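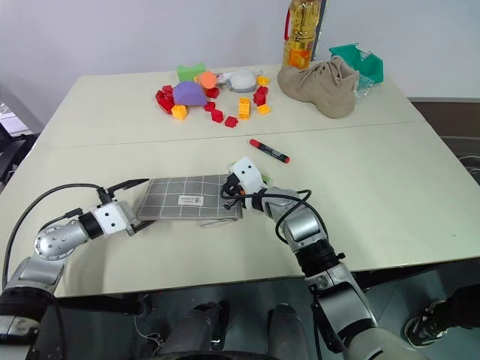 Ob das Programm den Reißverschluss suche oder einfach eine gespeicherte Bewegung abfahre, wollte eine Besucherin gleich zu Beginn der Vorführung wissen; für sie sehe beides gleich aus. Der Einwand betrifft den Kern der Erhebung und wurde in den Fragebogen (Abschnitt 4.3) als eigenes Item übernommen.

Abb. 7: Zweiarmige Aufgabe mit einem grauen Etui am Vorführplatz; auf der hinteren Tischplatte rote und gelbe Bausteine sowie Schaumstoffteile.

4.2 Ablauf der Vorführung

Die Daten wurden am Tag der offenen Tür des Labors Honorato erhoben. Gezeigt wurde die Steuerung Pillamlow auf der zweiarmigen Plattform, die auch in den Vorversuchen (Abschnitt 3) verwendet wurde. Ein Durchgang bestand aus einer Aufgabe mit einem weichen Gegenstand und einer Sortieraufgabe mit starren Teilen. Die Reihenfolge wechselte zwischen den Besuchergruppen. Insgesamt wurden 27 Durchgänge ausgewertet, jeder dauerte etwa 7 Minuten.

Für die weichen Gegenstände war eine feste Rollenverteilung der Greifer vorgegeben: Ein Greifer fixiert das Objekt, der zweite führt die Bewegung aus. Welcher Arm fixiert, entscheidet der Planer anhand der geschätzten Lage des Objekts. Weitere Gegenstände blieben während der Aufgabe auf dem Tisch liegen – der Arbeitsbereich sollte dem eines gewöhnlichen Haushaltstisches nahekommen. Eine Markierung der Objektpositionen erfolgte nicht.

Die Durchgänge wurden mit der Software Unitz protokolliert. Aufgezeichnet wurden Gelenkstellungen, Greiferöffnung und Eingriffe des Bedienpersonals. Fragen aus dem Publikum wurden schriftlich festgehalten und nachträglich mit den Zeitstempeln der Bewegungsdaten abgeglichen. Doppelt notierte Fragen wurden zusammengeführt.

Die Auswertung der Publikumsfragen folgt dem Kategorienschema aus dem Projekt Clandura. Abweichend davon wurden Fragen zur Sicherheit und Fragen zur Geschwindigkeit getrennt erfasst, da sie in den Vorversuchen häufig gemeinsam auftraten und sich im ursprünglichen Schema nicht unterscheiden ließen. Nicht zuordenbare Fragen bilden eine Restkategorie. Sie gehen in die Häufigkeitsauszählung ein, in den Gruppenvergleich in Abschnitt 5.1 dagegen nicht.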